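Drustel: A Hand-Held Gripper for Recording Cloth Handling
Student project report, home build 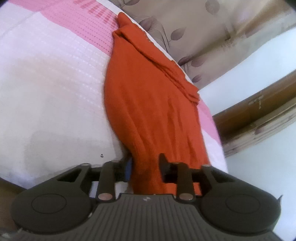

Gladys Giraldo wrote in the margin of our first draft that a gripper with two fingers would never be enough for cloth, and that we should at least try it on a bed before promising any folding. We took the second part of her advice. Most of our July sessions were done on a bed at home, with one piece of orange-red cloth on a patterned sheet.

Build

The tool has two fingers that close toward each other and is held in the hand. There is no arm and no motor. The fingers move with a trigger, and the camera looks down over them so that each recording shows the fingers and the cloth together. We went through two versions of the linkage. The first one had too much play at the pins, and the fingertips met off center. Reprinting the arms with tighter holes fixed most of it -- the right side still sticks a little near the end of its travel.

Recording

We made 168 recordings. Each one lasts up to 20 seconds and covers one grasp and one move. Gathered cloth was easier to hold than a single flat layer. On flat cloth the fingers tended to slide over the top unless we pushed down into the mattress first.

Problems

We threw out 17 recordings, mostly for bad timestamps. The clock on the board drifted from the camera clock, and we didn't notice until we lined up the finger opening with the video. Later sessions start with three quick open-and-close motions, which gives us something to match.

Still to do

Softer pads, a stiffer trigger spring, and a second cloth in a heavier fabric. The parts list and print settings are in the Drustel folder.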